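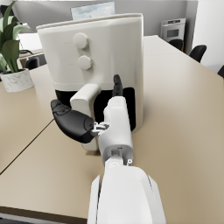 Clause 24

The draft standard ran to 576 clauses, and Hạnh Mạch had been hired to disagree with it.

Strictly, she'd been hired to review it. Grarnine had used the word "independent" in the contract, and then again in the welcome email, in bold. She took the train out to Wullwood in October with the thing printed and clipped in sections on her lap, and by the second tunnel she'd written "says who?" in the margin often enough to wear down the pencil.

Clause 24 was the one about handles. "The manipulator shall establish a secure grasp before applying opening force." It sounded fine. It sounded like something you'd tell a kid.

"Define secure," she said to Phùng, who had written it.

He had the simulator up on the big monitor. White arm, black fingers, a cream benchtop appliance with two knobs and a chunky handle, a pot plant beside it on the long table. The hand was at the handle, thumb across the front, one finger pointing up as if it wanted to ask a question.

"That's secure," Phùng said.

"How do you know?"

"It's got a digit either side."

"So it's near the handle from two directions. I've been near a lot of things."

He laughed, which she hadn't planned on. He pulled a chair over for her with his foot.

"We run it 2000 times," he said. "Different positions, different lighting. If it opens the door without shifting the unit, it passes."

"Shifting the unit by how much?"

"Visibly."

"Visibly to whom, mate?"

Phùng looked at the screen for a while. Somebody had gone to the trouble of putting marbling on the plant pot. There was blue sky in a rectangle on the far wall, and black chairs at the table, and not a crumb or a tea towel anywhere. Hạnh thought of her mum's kitchen, where the oven door had to be lifted a touch before it would come down, and where the bench held so much rubbish that a robot would've needed a permit to reach the toaster.

"Does the handle get greasy?" she asked.

"There's a friction value."

"Who picked it?"

"It came with the model."

She wrote that down. She wrote it down in full, with his initials, and he watched her do it.

"You're going to recommend they bin the clause," he said.

"I'm going to recommend you say what you mean. Contact on both sides, for how long, under what load. Then what happens when it slips. You've got a page and a half on the colour of the stop button and nothing about slipping."

"Nusus wants it signed off this quarter."

"Nusus sells the arm."

"They're on the working group."

"I saw. They've got 3 seats."

The heater under the desk ticked over. Phùng scrolled to the clause, deleted "secure", and sat with his hands off the keys. The sentence looked odd without it – the manipulator shall establish a grasp – as though the poor thing had only now been told it could.

"Would you let it in your own kitchen?" she said. "Going on what's written here. Leave out what you know."

"My daughter's four," he said.

Hạnh waited, but that was apparently the answer. He typed "Slip", gave it a number, and left the space after it blank. Then he asked if she took milk, and went off to find the kettle, and she turned to clause 25, which began with the word "appropriate".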